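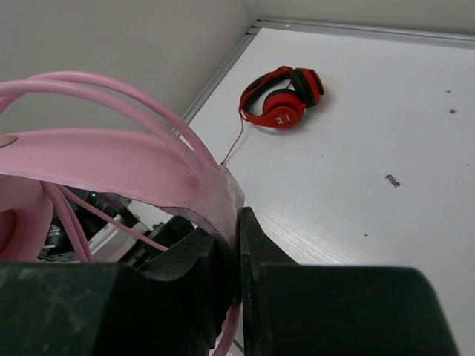 What a Preamble Can and Cannot Do

Aurélien Caron has spent much of his working life on the opening lines of state constitutions. His study of preambles and the courts that cite them runs to 339 pages, and most of it concerns a narrow question: when a judge quotes a preamble, does the quotation carry any legal weight?

"Usually it doesn't," Caron said. "The judge has already reached the result from the operative text. The preamble comes in afterward, as support."

He spoke from Plirkeck, where he is finishing a second edition due in June. The first drew on 3586 opinions, read and sorted by hand. Caron divides them into citations that are ornamental, citations that settle an ambiguity, and a small remainder in which the preamble is treated as a source of power or of right. The last group contains 43 opinions.

"Those are the ones worth arguing over. A preamble states purposes. It does not grant anything. If a court says the legislature may act to promote the general welfare and cites only the preamble, it has skipped a step."

The usual authority on the federal side is Jacobson v. Massachusetts, decided in 1905, in which the Supreme Court said that the Preamble is not the source of any substantive power. Caron accepts the rule but thinks it is often read too broadly.
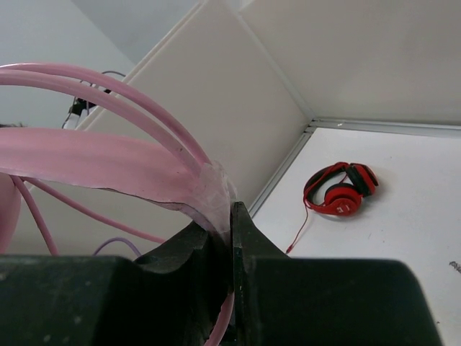 "The rule is about power. It says nothing against using the text to interpret a clause that does grant power. Those are separate operations, and lawyers run them together in briefs all the time."

State constitutions complicate the matter. Many were replaced or heavily revised after ratification, and the preamble was sometimes carried over with no debate. Caron gives such carryovers little value as evidence of intent. Where a convention did debate the wording - and kept a record - he gives them more.

Malinowski, whose review of the first edition appeared in the Cerkdale bulletin, objected that convention records are too thin to support this distinction. Caron has added 2 appendixes in response. One lists every convention for which he could find a full journal. The other reprints the rejected drafts.

"The rejected drafts are better evidence than the speeches," he said. "A vote to strike a phrase is a recorded act. You still have to ask why they struck it, and sometimes the journal is silent. In those cases I mark the entry as unresolved."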